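We use cookies to keep this site working and to remember your settings. Accept | Manage preferences

Kikasness Office Lunch Recipes – README

Version of 03/07/2025
Maintained by Dwynwen Mostyn, Prititz

Summary

Kikasness is a collection of recipes cooked by staff for shared lunches at the Prititz offices. It holds some 1,000 entries, mostly soups, bakes and puddings, written out by the cooks and edited lightly for spelling. Each entry has 7 fields: title, cook's initials, servings, ingredients, method, allergens and notes. 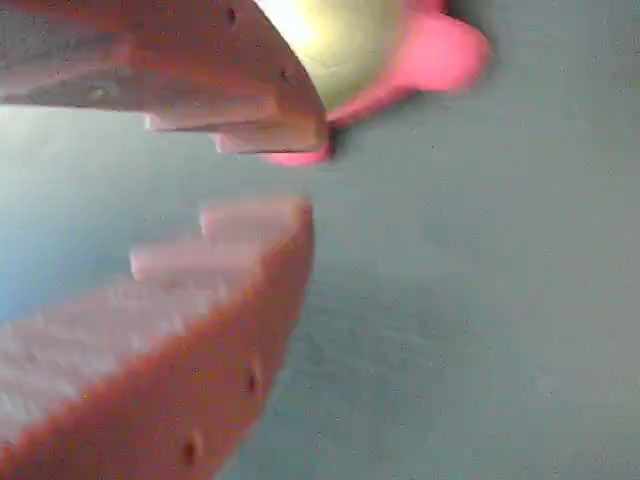 Quantities are given in metric units throughout. Where a cook wrote "a handful" or "a pinch", the original wording has been kept in the notes field. Colours follow the same rule, as cooks often judge a dish by eye: the Gindwood prawn bisque is ready at a salmon pink, like the paler faces of the two fingers in the photograph, and should be taken off the heat before it turns to their deeper orange-brown.

Known limitations

Allergen information was supplied by the cooks and has not been checked by a dietitian. Oven temperatures are missing from 4 of the Jafri puddings – these will be added in a later version.

Use

Recipes may be copied and adapted for non-commercial purposes, provided that Kikasness is credited.

Comments (3)

marrowfat: Is the leek and barley soup all right to freeze?

D. Mostyn: Yes, but leave out the cream until reheating.

pud_first: Servings for the treacle sponge must be wrong. It fed three of us.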